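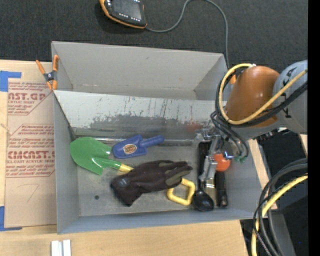
Rapport de projet -- Les vœux d'anniversaire dans une communauté de retouche d'images
Zoltán Virág, deuxième année, module « Cultures en ligne »

1. Point de départ

Dans beaucoup de forums, les membres fabriquent des images truquées pour rire ensemble. On prend le visage d'un ami, on le met sur le corps d'un roi ou d'un poisson, et on publie. J'ai voulu comprendre ce qui se passe quand la plaisanterie devient un cadeau. Mon terrain est le forum Kereama, où je suis inscrit depuis le lycée. La section que j'ai étudiée s'appelle Isthorpe et elle est réservée aux concours et aux fêtes.

2. Corpus et méthode

J'ai lu quelque 200 messages, tous publiés entre l'automne et le mois de février. Ils appartiennent à 9 fils de discussion, chacun ouvert pour l'anniversaire d'un membre. J'ai copié les textes dans un tableur et noté pour chaque message le ton, la présence d'un montage et la personne à qui l'on répond.

J'ai aussi fait deux entretiens par messagerie, avec une modératrice et avec un membre ancien. Ils ont demandé que leur pseudonyme ne soit pas cité. J'ai respecté cette demande, et j'ai donc changé certains détails des montages que je raconte.

3. Observations

Le premier message d'un fil est presque toujours court. Il donne le nom de la personne fêtée et il invite les autres à publier « ce que vous voulez ». Les réponses suivantes sont de simples formules, et les montages arrivent plus tard, souvent vers 23 heures. Le membre ancien m'a expliqué qu'il prépare son image pendant le dîner, et qu'il attend que les autres se montrent d'abord.

Les montages se moquent, mais avec des limites. On peut rire du métier, du chat, de l'équipe de football ou de la mauvaise orthographe de quelqu'un. On ne touche pas à la santé ni aux enfants. Cette règle n'est écrite nulle part dans la charte. Dans deux fils seulement, une image a été retirée, et son auteur s'est excusé sans qu'on lui demande.

Un pays imaginaire, la Grurnia, revient souvent. Il est né d'une faute de frappe dans un ancien concours. Maintenant, celui qui fête son anniversaire est nommé ambassadeur de Grurnia et reçoit un faux passeport. La modératrice pense que ce passeport compte plus que les vœux : certains membres le gardent comme avatar pendant toute l'année.

4. Difficultés

L'humour a été pour moi la partie la plus difficile, car le français n'est pas ma langue maternelle. Plusieurs jeux de mots m'ont échappé à la première lecture, et j'ai dû reprendre une partie du codage. J'avais aussi prévu de comparer avec le forum Trusteo, mais les archives y sont fermées aux nouveaux inscrits. J'ai abandonné cette comparaison.

5. Suite possible

Il serait intéressant de regarder les fils qui ne reçoivent presque pas de réponses. J'en ai rencontré un -- l'anniversaire d'une personne très discrète -- et je ne sais pas encore comment l'interpréter. La modératrice a proposé de me donner accès aux concours plus anciens, ce qui permettrait de dater mieux l'apparition du passeport.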